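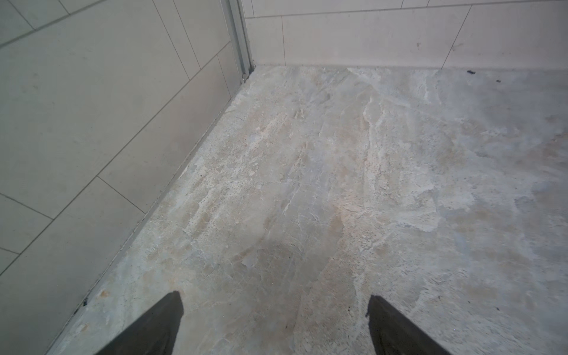

Nov 3, 2024 By Leonie Kingi & filed under Kitchen Tips, Storecupboard.

Dried Beans and Lentils: Buying, Soaking, Cooking and Freezing

Dried pulses are cheap, keep for a long time and need very little attention once you know the order of things. We had a lot of questions after the chickpea stew in October, most of them to do with beans that stayed hard, so the answers are collected on this page.

Buying

Buy from a shop that sells a lot of them. Old beans take longer to cook, and very old ones may never soften at all. Look for a bag with few split skins and not much dust at the bottom. If you buy loose, write the month on the jar lid when you get home. Don't top up a half-full jar with new beans, as the two lots will cook at different speeds. Finish the old ones first.

Keep the jar in a cupboard away from the oven. Light fades the colour, red kidney beans especially, but does no great harm otherwise.

Sorting and rinsing

Tip the beans on to a pale plate or tray and look for small stones. Green and brown lentils are the worst for this. Throw away anything shrivelled or badly discoloured, then rinse in a sieve under the cold tap until the water runs clear.

Soaking

Lentils and split peas don't need soaking. Chickpeas, kidney beans, butter beans, haricots and black beans do.

For the long soak, cover the beans with plenty of cold water and leave them overnight. They swell to more than double, so use a bigger bowl than looks right. In warm weather put the bowl in the fridge.

For the quick soak, put the beans in a pan, cover well with water, boil for two minutes, then turn off the heat and leave with the lid on for an hour. Drain and carry on as usual.

Either way, pour the soaking water down the sink and cook in fresh. A teaspoon of salt in the long soak gives a softer skin on chickpeas and black beans.

Kidney beans

Red kidney beans contain a natural toxin that has to be destroyed by proper boiling. Soak them for at least 12 hours, drain, rinse, cover with fresh water and boil hard for at least ten minutes before turning down to a simmer. Don't put them in a slow cooker from raw. Boil them first, then add them. Cannellini beans should be treated the same way.

Cooking

Keep the water well above the beans and top up from the kettle. After the first boil, a gentle simmer is enough. A fast boil breaks the skins.

Red split lentils: 15 to 20 minutes
Green or brown lentils: 25 to 35 minutes
Black beans, soaked: 60 to 90 minutes
Kidney beans, soaked: 60 to 90 minutes, including the hard boil
Butter beans, soaked: 60 to 90 minutes
Chickpeas, soaked: 60 minutes to 2 hours

Test five or six beans from different parts of the pan. If one is chalky in the middle, give the whole pan another ten minutes.

Tomatoes, lemon juice and vinegar all slow the softening. Add them when the beans are already tender. This was the trouble with most of the stews that readers wrote to us about.

If your water is very hard, a small pinch of bicarbonate of soda helps. Too much makes the beans taste soapy and turns them to mush.

How much to cook

A 331 g bag of chickpeas makes enough for a stew for four with some left over for hummus. If there is room in the freezer, we cook 1000 g at a time in two pans. Vaughan Kerslake wrote to say he does the same in one large stockpot and stirs it twice.

Freezing

Drain the beans, spread them on a tray to cool, and get them into the freezer within an hour or two. Freeze them on the tray first if you want them to stay separate, then move them to bags. Flat bags stack better than tubs. Label each one with the kind and the month. Frozen beans can go straight into soup.

In the fridge, cooked beans keep for two to three days in a covered bowl.

Saving the cooking water

The water from chickpeas is good in soup and for loosening hummus. Let it cool and freeze it in an ice cube tray. The water from black beans will colour everything it touches, so keep that for chilli. Throw away the water from kidney beans.

Beans that won't soften

Check the acid first, then the age. If they have been simmering for three hours and are still hard, they are probably too old. You can sometimes rescue them in a pressure cooker.

Comments

Ashton Nepia: Can I skip the soak with a pressure cooker?
Leonie: For chickpeas and black beans, yes, but allow a good deal longer and follow the times in your cooker's booklet. I still soak mine.

Vasiliki Fragkou: My mother adds a bay leaf and half an onion to the butter beans. Take the onion out before freezing.

Filed under: beans, lentils, freezer, batch cooking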